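Ledisby Extends Solenoid Valve Test Program to Low-Voltage Actuators

LEDISBY, Feb 4, 2022 - Laitinen, a supplier of small electromagnetic components for water metering and irrigation equipment, today released the results of its endurance test program for low-voltage solenoid actuators and announced a revised rating method for the Bellero series. The new method replaces the single life figure used in earlier data sheets with separate values for coil, plunger and lead wire. It applies to all orders accepted from this month on.

Solenoid actuators in irrigation valves are usually rated by number of operations at room temperature and nominal voltage. Field conditions differ. A valve box in direct sun can run far warmer than the test bench, and a controller at the end of a long cable run may deliver less voltage than the coil was designed for. Pull-in force drops in both cases. Buyers have asked for figures that show how much margin is left when the two conditions occur together.

The program ran at the company's Ledisby laboratory and ended in November. A total of 1152 actuators were cycled in three groups. The first group was held at nominal voltage and room temperature as a reference. The second was run at reduced voltage. The third was run at reduced voltage in a heated chamber, with the duty cycle set to match a controller that opens and closes its zones in sequence. Pull-in voltage, drop-out voltage and coil resistance were recorded at fixed intervals for every unit.

Of the full set, 838 units finished the schedule with pull-in voltage inside the original tolerance band. Most of the remainder drifted out of tolerance but continued to operate. Units that stopped operating were opened and inspected. The most common finding was wear debris between the plunger and the guide tube, followed by broken strands at the point where the lead wire leaves the coil body. Coil burnout was the least common cause and occurred only in the heated group.

"The old rating told the customer how long the best-protected part would last," said Teemu Ojala, head of component testing at Laitinen. "A valve fails when its first part fails, and in our data that was seldom the coil. The data sheet should say so, and it should say at what temperature and at what voltage." 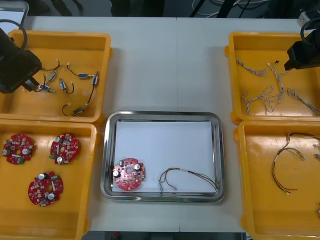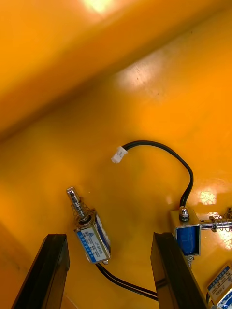 Small solenoid actuators in yellow trays.

Under the revised method, each Bellero data sheet will list the following:

Coil: resistance change over rated life, at nominal and reduced voltage.
Plunger: number of operations before pull-in voltage leaves the tolerance band.
Lead wire: number of bends at the coil exit before the first broken strand.
Temperature: the highest ambient value at which the above figures hold.

Two design changes follow from the results. The guide tube will receive a smoother inner finish, and the lead wire exit will get a longer sleeve to spread the bending load. Neither change affects outside dimensions, mounting pattern or connector position. Existing valve bodies can be fitted with the new actuators without rework. Part numbers will carry an added suffix so that stock of both versions can be kept apart.

The company has also changed its lot acceptance procedure. Until now, a sample of 3 actuators was drawn from each lot and tested for pull-in voltage only. The sample size is now 100, and drop-out voltage and coil resistance have been added to the test. Lots that fail on any one value are held and sorted. Measured values for each sample will be supplied to the customer on request, listed by lot number.

Zumotura, the company's web-based data service, will carry the complete test records. Registered customers can sort results by test group, voltage and interval, and can download the raw readings as plain text tables. Drawings for the revised sleeve and a note on converting old life figures to the new format will be posted in the same place.

Customers who use the old single life figure in their own calculations should note that it cannot be compared directly with any one of the new values. For a rough match, the plunger figure at nominal voltage and room temperature is the closest. For battery-powered controllers, Laitinen recommends using the reduced-voltage figures in all cases, including installations with short cable runs.

Deliveries of the revised actuators will start with the two smallest coil sizes. Larger sizes will follow as tooling for the new sleeve is completed. Prices for current contracts remain unchanged. Orders for the earlier version will be filled until stock is used up, and spare parts for it will stay available under the existing service terms.

About Laitinen
Laitinen designs and supplies solenoid actuators, latching coils and pilot valve assemblies for makers of irrigation controllers, water meters and small dosing equipment. The company is based in Ledisby, where it runs its own test laboratory. Its main product lines are the Bellero series of low-voltage actuators and the Zumotura data service.

Press contact
Teemu Ojala
Component Testing, Laitinen
Ledisby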